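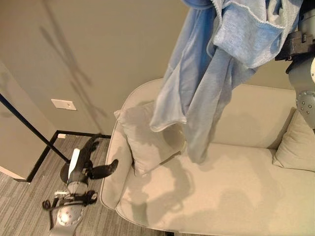

7. Soft Goods Routine: Throws and Blankets

This section covers set-up and first use of the soft goods routine on the Conberg two-arm household unit. Complete Sections 4 (Arm Homing) and 5 (Head Camera Check) before you start. The routine lets one gripper hold a throw or light blanket above a sofa while the other gripper stays open and ready to take a free edge. It is not meant for fitted sheets, duvets, or anything with a heating element.

7.1 Before you begin

You will need:
- the Conberg unit, charged to at least 51 percent
- the Wimness control app, signed in with an owner or installer account
- one throw or blanket with no loose fringe
- a sofa with its back against a wall

Check the following in the room:

1. Push the sofa back until it is close to the wall. A wide gap behind the backrest lets fabric slide down out of camera view.
2. Set loose cushions at the two ends of the seat. A cushion may lean into the corner between the armrest and the backrest. The middle of the seat should be clear.
3. Move floor lamps, stands, and trailing cords out of the reach of both arms.
4. Turn on the room lights. Shadows of the arms on the seat or the wall are normal and do not need to be removed. If the app reports LOW CONTRAST, see 7.5.

Note: Pale sofas with matching cushions are harder for the head camera to separate. For the first run, use a blanket of a different color from the upholstery.

CAUTION: Keep children and pets out of the room while the arms are powered. The open gripper can close without warning.

7.2 Setting the standing position

1. In the app, open Routines, then Soft Goods, then Position.
2. Drive the unit to the front of the sofa, slightly toward one end. The head camera must see the near armrest, the seat, and the lower part of the wall.
3. Tilt the head down until the seat cushion fills the lower part of the live view. The floor beside the sofa should still show at one side.
4. Measure from the front of the base to the front of the seat. The distance must be between 31 and 51 cm.
5. Tap Save Position. The app stores up to eight positions per room.

Note: On patterned or striped carpet the floor check may take longer to finish. Do not move the unit until the status line reads READY.

7.3 Loading the blanket

1. Tap Load. Both grippers open.
2. Hold the blanket by one edge, bunched loosely, and offer it to the right gripper. Keep your fingers at least 100 mm from the gripper tips.
3. Tap Close Right. The gripper closes at the lowest force setting.
4. Let go and step back. The lowest corner of the blanket should hang above the seat cushion. If it lies on the seat, raise the right arm with the Height slider until it hangs free.
5. Confirm that the left gripper is still open and that no fabric is caught on the left wrist straps or cables.

CAUTION: Do not load fabric heavier than the limit printed on the rating label inside the service door. Overloading the wrist joint trips the brake and lowers the arm.

Note: Knit fabrics stretch under their own weight. Grip a folded section with at least two layers between the fingers. A single layer of open knit may pull through.

7.4 Running the routine

1. Select the saved position and tap Start.
2. The unit pauses for a visual check. During this time the right arm holds still and the left arm moves to its ready pose.
3. When the app shows the outline of the blanket, compare it with the live view. Drag the outline handles if a cushion has been included by mistake.
4. Tap Confirm. The left gripper moves to the edge marked in the app.
5. To stop at any time, press the red button on the base or tap Hold. Hold freezes both arms with the grippers in their current state. The red button also cuts motor power after the arms have lowered.

A single run must finish within 160 seconds. After that the unit returns to Hold and writes a TIMEOUT entry to the log.

7.5 Messages

LOW CONTRAST
The camera cannot find the blanket edge. Add light from the side, or change to a blanket of a different color.

EDGE HIDDEN
The free edge is folded behind the main drape. Tap Hold, then turn the fabric by hand or reload it.

LEFT PATH BLOCKED
An object is within reach of the left arm. Check the floor beside the armrest and clear any poles or cords.

GRIP SLIP
Fabric has moved in the right gripper. Reload with more layers. If the message repeats, replace the finger pads (part kit Wistby, see Section 11).

7.6 Care after use

Tap Release with a hand under the blanket. Wipe the finger pads with a dry cloth and remove any lint from the gripper hinge. Inspect the screws on the round joint caps once a month. Do not tighten them yourself. Report a loose screw through Support in the app and leave the unit powered off until it has been serviced.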